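Packpapier als Tischbelag: Rolle und Abreißer von Junstead im Test
Von Bakari Massawe

Ich leime viel. Bücher, Schachteln, Mappen, manchmal auch eine Lampe für die Schwester meiner Frau. Wer viel leimt, der braucht eine Unterlage, die er ohne Trauer wegwerfen kann.

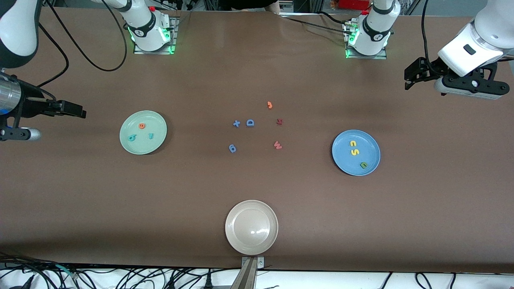

Früher habe ich Zeitungen genommen, wie wahrscheinlich alle, die mit diesem Hobby anfangen. Zeitung hat aber zwei Nachteile. Die Druckfarbe geht auf helles Leinen über, wenn Feuchtigkeit dazukommt, und die Blätter verschieben sich gegeneinander, sobald man mit dem Falzbein kräftig drückt. Danach hatte ich eine Wachstuchdecke. Die ließ sich abwischen, aber der trockene Kleister blieb in kleinen Körnern liegen, und diese Körner drücken sich in jedes Überzugspapier. Ich habe auf diese Weise einen schönen Einband verdorben, der als Geschenk gedacht war.

Seit Januar benutze ich nun braunes Packpapier von der Rolle, dazu den passenden Tischabroller. Beides ist von Junstead. Ich habe es selbst bezahlt und bekomme von niemandem etwas für diesen Text.

Das Papier

Es gibt die Rolle in zwei Breiten, 900 mm und 1.000 mm. Ich habe die schmalere genommen, und das war für meinen Tisch richtig. Wer einen sehr tiefen Tisch hat, wird auch mit der breiten nicht ganz bis zum Rand kommen und muss zwei Bahnen nebeneinander legen. Die Naht stört beim Schneiden, beim Leimen stört sie weniger.

Eine Seite des Papiers ist glatt und glänzt ein wenig, die andere ist matt und fühlt sich rauer an. Der Hersteller sagt nicht, welche Seite nach oben gehört. Ich lege die glatte nach oben, dann kann ich Kleistertropfen mit der Spachtel abheben, solange sie noch weich sind. Ein Bekannter aus dem Kurs, Josphat Okoth, macht es umgekehrt. Er bindet fast nur mit Leder und möchte, dass ihm das Stück beim Schärfen nicht wegrutscht. Bei Leder gebe ich ihm recht.

Mit Weizenkleister kommt das Papier gut zurecht. Es wellt sich, wenn eine Stelle richtig nass wird, und geht beim Trocknen nicht mehr ganz flach zurück. Für eine weitere Arbeit am selben Tag reicht es meistens. Mit Dispersionsleim gibt es fast keine Wellen, dafür klebt hier alles fest, was man fünf Minuten liegen lässt. Einmal musste ich einen Buchdeckel vom Tischpapier abziehen und hatte danach braune Fasern auf dem Vorsatz. Das war mein Fehler. Man soll unter das Werkstück immer noch ein Stück Silikonpapier legen, das steht in jedem Lehrbuch.

Bleistiftlinien sieht man auf dem Braun gut, auch bei Lampenlicht. Ich habe mir angewöhnt, Maße direkt auf den Tisch zu schreiben. Das ist sehr praktisch bis zu dem Moment, wo man den Bogen abreißt und wegwirft und die Maße noch gebraucht hätte.

Der Geruch ist beim Auspacken deutlich, wie nasser Karton. Nach einer Woche war er verschwunden.

Der Abroller

Über das Papier kann ich wenig Schlechtes sagen, über den Abroller etwas mehr. Er besteht aus zwei Seitenteilen aus Stahlblech, einer Stange und einer gezahnten Schiene, die von oben auf das Papier drückt. Der Aufbau braucht einen Kreuzschlitz-Schraubendreher und etwas Geduld. In der Anleitung sind die Seitenteile spiegelverkehrt gezeichnet. Ich habe es zweimal zusammengebaut.

Wenn er steht, dann steht er. Vier Gummifüße halten ihn am Platz, und man kann mit einer Hand ziehen. Das Abreißen muss man aber lernen. Zieht man gerade nach oben, reißt das Papier schief ein, und zwar immer nach links. Man muss an einer Ecke beginnen und die Bewegung flach über die ganze Schiene führen, so als ob man einen Deckel öffnet. Nach ein paar Versuchen gelingt es, meiner Tochter sogar besser als mir.

Die Feder, welche die Schiene nach unten drückt, ist für meinen Geschmack zu schwach. Bei voller Rolle merkt man es nicht. Je dünner die Rolle wird, desto mehr will sich das Papier zusammenrollen, und die Schiene hält es nicht mehr flach. Im letzten Drittel habe ich ein kleines Gewicht daraufgelegt, ein Messinggewicht aus der Presse. Bei einem Gerät in dieser Preislage hätte ich erwartet, dass man so etwas nicht braucht.

Noch ein Wort zur Schiene selbst: Sie ist scharf. Mit Kindern am Tisch drehe ich den Abroller zur Wand.

Wie befestigt man das Papier?

Diese Frage wird in den Foren oft gestellt, und die Antworten sind sehr verschieden. Ich habe Folgendes probiert:

Malerkrepp an den vier Ecken. Hält, aber in der Mitte bildet sich eine Blase.
Tischdeckenklammern. Halten sehr gut, doch man bleibt mit dem Ärmel daran hängen.
Das Papier an der Kante umfalten und unten mit Krepp fixieren. Dauert am längsten und ist am besten.

Beim Umfalten sollte man den Knick vorher mit dem Falzbein ziehen. Dann liegt der Bogen stramm wie ein Bettlaken im Hotel, und man kann auch mit dem Unterarm darüberfahren, ohne dass sich etwas bewegt.

Sprühkleber würde ich nicht nehmen. Ich habe gelesen, dass manche es tun. Den Tisch möchte ich aber später noch benutzen.

Vergleich mit zwei anderen

Vor dem Kauf hatte ich eine Rolle von Distar, die es bei uns im Baumarkt gab. Sie ist dünner und kostet 7 Euro, dafür bekommt man natürlich kein Wunder. Kleister geht in kurzer Zeit durch, und der Tisch darunter wird klebrig. Zum Lackieren von kleinen Teilen oder als Füllmaterial im Paket ist sie völlig in Ordnung.

Von Terinix habe ich eine Schneidematte, die ich nun auf das Papier lege, wenn ich Pappe schneide. Das ist kein echter Vergleich, ich weiß. Viele fragen jedoch, ob man mit einer großen Matte das Papier sparen kann. Meine Meinung ist nein. Leim auf einer Schneidematte bekommt man nur mit viel Reiben weg, und danach sieht man die Linien nicht mehr gut.

Was mir fehlt

Eine Markierung auf der Rolle, die sagt, dass sie bald zu Ende ist. Bei mir war es an einem Abend gegen neun Uhr so weit, mit angerührtem Kleister und geöffnetem Buchblock. Ich habe dann doch wieder Zeitung genommen.

Außerdem wünsche ich mir die Rollen einzeln im Geschäft. Im Moment muss man sie bestellen, und der Versand kommt in einem Karton, der viel länger ist als unser Briefkastenraum hoch. Der Händler Rugemalira, bei dem ich gekauft habe, hat freundlich geantwortet und mir die Abholung angeboten. Das mache ich beim nächsten Mal.

Bewertung

Papier: 5 von 5 Punkten. Es tut, was es soll, und man kann es nach Gebrauch ins Altpapier geben, solange nicht zu viel Leim darauf ist.

Abroller: 3 von 5 Punkten. Einen Punkt Abzug gibt es für die Feder und einen für die Anleitung.

Wer nur zweimal im Jahr etwas klebt, der kann den Abroller weglassen und das Papier mit einem langen Messer schneiden. Die Rolle sollte man dann stehend lagern, in einer Ecke ohne Heizung. Meine lag eine Weile unter dem Fenster, und die äußere Lage hat dort eine hellere Farbe bekommen.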